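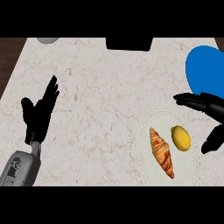 Relen Supper Club Opens Its Kitchen for a Summer of Shared Tables

LONUDPORT, Jun 29, 2026 – The Relen Supper Club is throwing its doors open to the whole town this summer, with a run of low-cost community dinners, free cooking classes for teenagers and a recipe collection written by the people who live here. After a spring of trial dinners that filled up faster than anyone in the kitchen expected, the club is ready to make the shared table a regular part of life in Lonudport.

The club served 982 meals during its trial season, all of them cooked from scratch and eaten at long tables where strangers ended up passing each other the bread. Some guests came for a hot meal at the end of a shift. Others brought their parents, their roommates or a neighbor from down the hall (one table spent a whole evening arguing happily over whether dumplings belong in soup). Every dinner ended later than planned.

"I kept looking at the clock and thinking, they'll go home soon, and then somebody would start another story," said Loan Khương, who founded the club and runs its kitchen. "I love that. You can have a perfectly good dinner at home, but you don't get to find out that the man across from you used to bake for a ferry line and has strong feelings about rye."

The summer dinners will be held at the club's home in the old Deák building, near the lower end of the harbor road. The menu changes every evening and depends on what growers bring in that week. Early summer will lean on peas, new potatoes, soft herbs and strawberries, and as the season moves along the cooks plan to turn to tomatoes, corn, eggplant and stone fruit. There is always a meatless main dish, and guests can ask for an ingredient list at the door.

A full dinner costs 5 dollars, and that covers soup or salad, a main dish, bread and something sweet. Children under 4 eat free. Anyone who can't manage the price can simply say so when booking, and no questions will be asked. Guests who would like to pay for a second dinner on someone else's behalf are welcome to do that too, and plenty of people did in the spring.

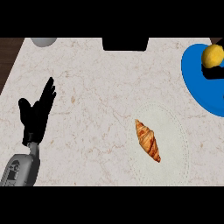 The teen classes are the part of the program that has the kitchen most excited. Each course runs for four sessions and takes small groups through the things that make everyday cooking easier: how to hold a knife, how to season as you go, how to cook rice and beans well, and what to do with the vegetables that have been sitting in the drawer a little too long. In the last session the students plan and cook a supper for their families, from the shopping list right through to the dishes.

No experience is needed, and the club will lend aprons and knives. Students are asked to wear closed shoes and tie back long hair. Allergies should be listed on the sign-up form so that recipes can be changed ahead of time.

"Teenagers are wonderful to cook with," Khương said. "They ask why. Why do you salt the water, why do you rest the dough, why can't I just turn the heat all the way up? I've been cooking most of my life and I still had to go and look a few of those up. And then they taste something they made themselves and they want to text a picture to everyone they know!"

The third project is a book. Under the working title The Boser Notebook, named for the lane where the club held its very first potluck, the collection will gather family recipes from Lonudport kitchens along with the stories that go with them. The club is looking for all kinds of dishes, including the plain ones. A weekday lentil pot, a lunchbox sandwich or a cake that only comes out for birthdays would all be welcome. Recipes can be typed or handwritten, and measurements like "a handful" or "until it looks right" are fine to send in. Two editors from the club will call each cook to talk through the steps, and every recipe will be tested in the Relen kitchen before it goes to print.

Contributors keep the rights to their recipes and will receive a copy of the finished book. Submissions in languages other than English are encouraged, and the club plans to print those recipes in both languages side by side. Several have come in already, among them a sour fish soup, a walnut roll and a potato salad whose author insists that the dressing must go on while the potatoes are still warm.

The club is also looking for extra hands. Dinner shifts include prep, serving and cleanup, and helpers eat with everyone else. People who would rather stay out of the kitchen can greet guests, set tables or drive out to collect produce. Gardeners with more zucchini than they know what to do with are asked to get in touch early, so the cooks can plan for it.

Seats at the dinners can be booked in person at the Relen Supper Club or through the club's sign-up page. A few places are held back each evening for people who walk in. The dining room and restroom are step-free, and larger groups should mention their numbers when booking so that tables can be pushed together.

About the Relen Supper Club

The Relen Supper Club is a community kitchen in Lonudport. It began as a neighborhood potluck on Boser Lane and now cooks shared dinners and teaches home cooking from the Deák building.

Media contact: Loan Khương, Relen Supper Club, Deák building, Lonudport. Reporters are welcome to visit during prep or to join a dinner, and are asked to let the kitchen know in advance so a seat can be saved.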